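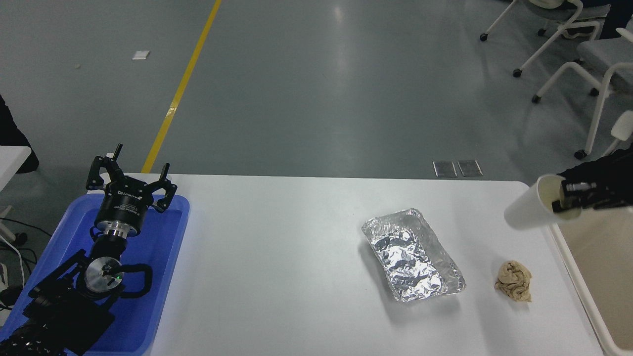

Okay, a few people asked me how the regional fly-in and pilots' weekend went, and I promised I'd write it up once I'd caught up on sleep. I have caught up on sleep. It's going to be a long one, so get yourself a coffee.

First, for anyone new around here: I'm a private pilot, I fly a rented two-seater out of Strickland, and I'm a nervous cross-country flyer who has been trying very hard since March to become a less nervous one. This was my first fly-in where I arrived by air. Every other year I drove and parked in the grass with the minivans.

The flight over was lovely. Smooth air, a little haze to the south, and a controller who was so patient with me when I read back the wrong squawk code that I wanted to send her flowers. I'd planned my route over Unora because there's a big bend in the river there that even I can't miss, and sure enough, I didn't miss it!

The arrival was the part I'd been losing sleep over. They publish a procedure ahead of time (you report at the water tower, rock your wings if asked, and follow the airplane in front of you) and I had it printed out twice, one copy on my kneeboard and one on the other seat in case the first one flew away somehow.

I was number five for landing. Number FIVE. At home, if there's one other plane in the pattern, I call it a busy day. I slowed down way too early, and the very polite fellow behind me asked on the radio if I could give him "a touch more speed, if you've got it." I did have it, and I gave it to him. The landing was flat and a bit long, but I've done worse with no audience at all.

On to the actual program, which I know is what some of you want. The weather talk on Saturday morning was the best thing I went to all weekend. The speaker put up real forecasts, asked us to raise our hands for go or stay home, and then showed us what the sky did that afternoon. I raised my hand for "go" on one where I really, really should have stayed home. I've been thinking about it ever since, in a good way.

The session on mountain flying was packed to the walls and I only heard half of it from the hallway. If the organizers happen to read this: bigger room next year, please, and maybe a microphone for the folks asking questions. We kept hearing answers and guessing what had been asked.

I did NOT buy a headset. I want that written down somewhere, given how many of you bet that I would. I tried on the Jutska, which was wonderfully light, and then I tried on the Skaltar, which felt like a pillow on each ear, and then I saw the price tags and went and had a lemonade.

Lunch was pulled chicken and coleslaw under the big tent, and I sat down with a couple who have been flying together since before I was born. She does the radios, he does the landings, and they switch on the way home. They had good advice about fuel stops (pick the one with the nice bathroom, it's worth the extra ten minutes) and I've already moved one of mine.

Somebody told me there were more than 500 people through the gate on Saturday. I believe it, judging by the line for kettle corn. The kids' area was full all day, and a little girl in a flight suit informed me that my airplane was "medium." I've decided to take that as a compliment.

Departing on Sunday was a whole other adventure. There's one taxiway, and everyone has the same idea once the pancake breakfast winds down. I sat with the engine running for what felt like forever, watching my oil temperature and singing to myself. Next time I'll either leave before breakfast or stay for lunch and let the rush clear out.

The headwind home was real, too. I landed with plenty of fuel, but it took long enough that I was glad I'd planned for a stop even though I didn't end up using it.

For those asking about going next year: register early, bring your own tie-downs and a mallet, and read the arrival procedure until you can say it out loud without looking. Wear a hat. I did three out of those four and my nose is still peeling.

If you were there in the blue-and-white high wing parked next to me and you're missing a chock, I have it! It came home in my bag by accident. Send me a message and I'll mail it right back to you.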